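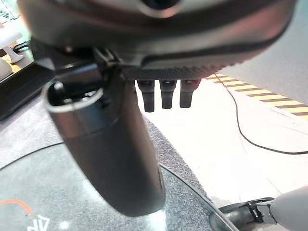 The beige one on its black tray, far left, with the white stand next to it.

Minutes of the Erkness Toy and Oddments Table, meeting held 2018-07-31

Present: Gwawr Ifans, Nerys Vaughan, Alois Ortner and me, Rhydian Rees, taking the notes again (my handwriting is terrible so I've typed them up while I still remember what we said). Apologies from Gwawr Dafis, who was at the dentist.

1. Last time
The April minutes were passed with one fix. I'd put down that Alois wanted the shelf painted grey. He wanted it left alone. Sorry, Alois!

2. Where things sit
We had a good long natter about the layout. Nerys likes the white floor and says colours come up beautifully against it. I'm with her, though Alois reckons it shows every mark and he'll be the one with the mop. The pale tan piece stays on the black tray for now. Gwawr I. asked if it could have a label and we went back and forth on what to call it, got nowhere, and left it as "the soft-looking one". The white stand stays put too, I rather like it there.

3. The orange one
Took up most of the evening, as I suspected it would. Nerys adores it. Alois says it looks like something trodden on (rude). We all agreed the knobbly surface is the best part and that the smooth round disc on the front should face outwards when it goes on the table, so people spot it straight away.
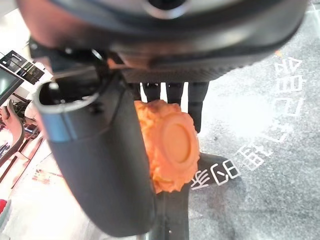
The orange one, disc side to the right.

Gwawr I. wondered whether to list it under toys or ornaments. Three of us said toys, Alois said neither, so toys it is. Nerys is writing the card and has promised to keep it under 20 words, which I'll believe when I see it.

4. Money
We have $300 in the tin. The quote from Saris for a longer table came to $2,000 and there was a bit of a silence after I read it out. Alois is going to ask Achari what they'd charge for a second-hand one. Nothing to be spent until he's heard back.

5. Vunddale swap day
We've been offered 2 tables near the door. Yes please! Gwawr I. will drive, and there's room in her car for the boxes plus one person, so the rest of us are on the bus. Bring your own mug, they ran out last year.

6. Anything else
Nerys has found the good scissors. Alois would like us to finish on time for once. We closed at about twenty past nine.

Comments

Gwawr Dafis: Tooth is fine, thanks for asking everyone. I vote ornament, for what it's worth.

Rhydian Rees: Noted, but you'll have to fight Nerys for it.

Nerys V: Card is done. 26 words. I couldn't get the colour across in any fewer.

Alois: No word from Achari yet, will ring them again.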